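3.2 Workspace and task

The two-arm rig was built in a shared workshop in Flokville, on an ordinary table with a white top. Brown paper covers the work area — it cuts glare and is cheap to replace. The Gekeson servo boards were mounted under the table by Upendo Rotich in August.

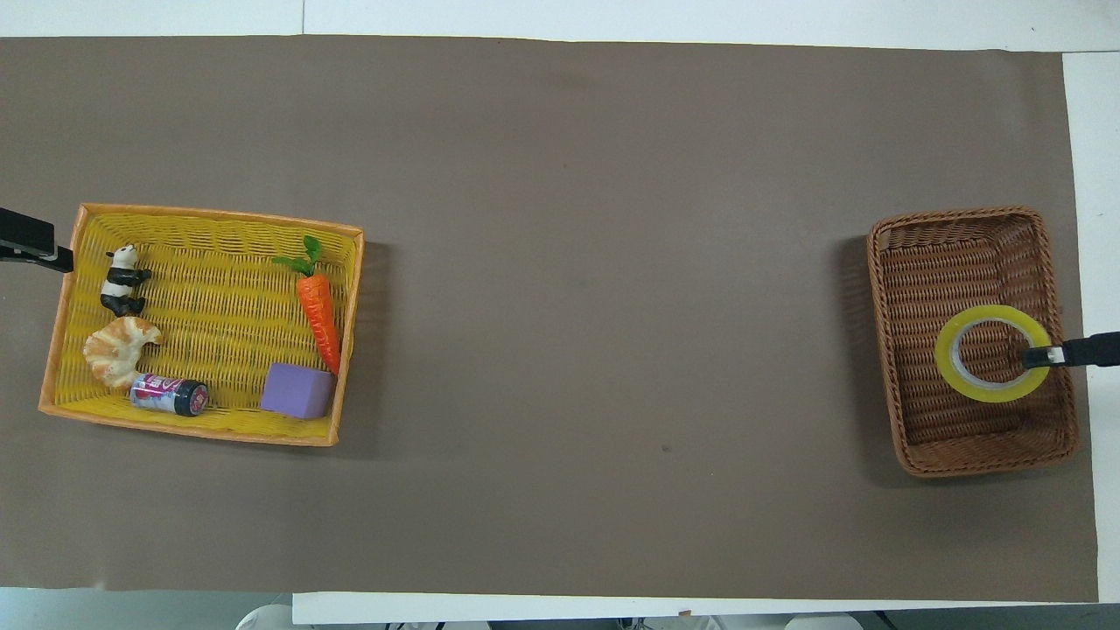

Figure 3. Both grippers over the two baskets; a roll of tape lies in the brown one.

Joint positions were logged by the Skerna controller, and each run was stopped after 3,000 control steps. We kept 887 runs. Runs in which a basket slid on the paper were kept too, with the slide noted in the log.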